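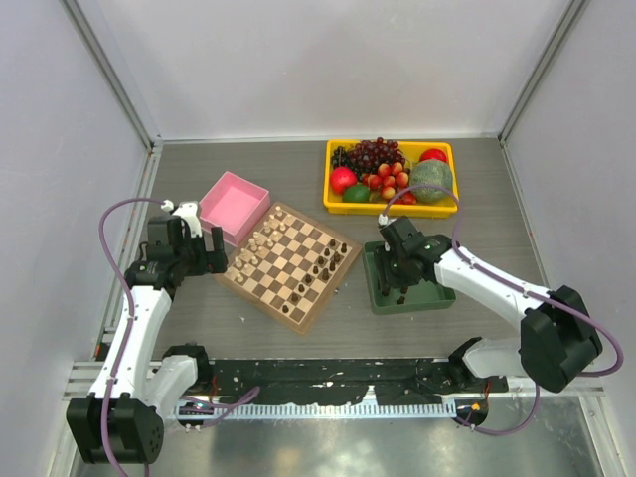

Liltari dual arm kit - worth it for a chess setup?

plindor_pete
Posted 26 February 2020
So I finally have the Liltari two-arm kit on the bench after going back and forth on it since September. I paid for the full bundle, both arms plus the mounting bar and the servo spares, and it came to 1,213 all in. I'm using it for board resets: light pieces on one side, dark pieces on the other, captured pieces go in a tray. The dark ones go in the green tray on the right arm's side and the pink box over by the left arm is for the light ones. The fruit tray is for the other half of what I want to do, which is sorting stuff that isn't all the same shape.

First impressions: assembly took me 7 evenings (the manual is bad, more on that later), the arms are lighter than I expected, and the grippers are way better than the ones on my old Avine. I can go straight down on a pawn without knocking its neighbor over. Mostly. Ask me anything, I'm still in the honeymoon phase!

gripperfan_isla
Ooh, nice. How are you finding the cables? I looked at this kit last year and the thing that put me off was the purple cable just looping over the outside of the arm. On my Gudeta everything goes through the inside of the segments and I never think about it.

plindor_pete
Yeah, they're outside, no way around it. The left one makes a pretty big arc over the top. I've snagged it on my sleeve once. Velcro would probably fix it but then you lose slack when the arm folds in, so I left it alone.

boxwood
I'm going to be the grump here. For that money you could get one decent arm. Two cheap arms on one bar means twice the calibration and twice the servos to burn out. What does the second arm do for you on a chessboard that one arm with a bit more reach can't?

plindor_pete
Reach, for starters. With the board turned diagonally like I have it, each arm covers its own color and I don't have to stretch either one across the middle. I tried it with one arm first and the far corner was miserable - the wrist was almost flat by the time it got there and it kept clipping the back rank.

boxwood
So turn the board square and move it closer. Free fix.

plindor_pete
Tried that too, lol. Then the near row is too close and the elbow has nowhere to go.

aslak_b
Have to side with Pete on this one. I've had the same kit for a good while and ran 2,000 pick and place cycles on it before anything needed attention, and that was a loose screw in a wrist joint. Not a servo. boxwood, have you used these or are you going off the spec sheet?

boxwood
Used the older version at a friend's place. One shoulder servo got hot enough that we quit for the day. If they've improved it, great, but I'd want to hear from people after a year and not after a week.

aslak_b
Fair. The older ones did run hot. The new motor housings are bigger.

gripperfan_isla
Pete, can you say more about the manual? If I buy one it's going to be me and my kid putting it together.

plindor_pete
Okay so. The steps for the left arm are fine. The right arm page just says "repeat, mirrored" and that's it. Two of the brackets do NOT mirror. I had one on backward for two days. There's a corrected version floating around that Evangelia Vrettos put together, search her name on the Plindorstead board and it's the pinned post. Print that one and recycle the official one.

gripperfan_isla
Found it, thank you!! That's so much clearer.

tzav_g
Does the fruit work? I only care about odd shapes, chess is easy mode.

plindor_pete
Haven't gotten serious with it yet. Grapes scare me. The melon is round and I'm not sure the fingers open wide enough, so I'm starting with the lime and the apple. Will post when I have numbers.

boxwood
My money's on the melon winning.

tzav_g
Try the cherries before you give up on the small stuff, stems help a lot if yours have them. And set the grip force lower than the default. Mine was set for blocks out of the box and it was too much for anything round.

plindor_pete
Good tip, I'll drop it tonight and try the lime again first.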